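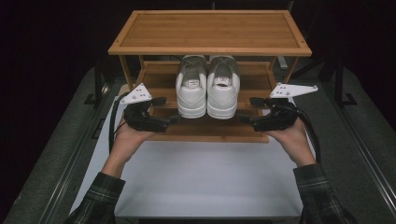 Can you trust the star ratings in this dataset?
Only up to a point, and the point is lower than most people who download it seem to think.

Pranside Reviews, data card

What it holds: 3000 customer reviews of small household furniture, in English, one per row. Columns are review_id, product_type, stars, text and month.

Where it came from: two shops, Nitton and Carré, exported their own reviews. Both say nothing was removed. I have no way to check that, and one-star reviews are oddly scarce in October.

Labels: Jianhua Duan and I reread 100 rows and scored them blind. We disagreed with the customer's stars on 30. Plenty of five-star reviews complain about missing screws – people like the price and forgive the rest.

Known problems: duplicates under different ids. Delivery gripes filed as product gripes. The "verified" flag was dropped in version 2, as neither shop could say what it meant.

Please don't use it to rank products. Zunen did, and the result was nonsense.

Licence: see LICENCE.txt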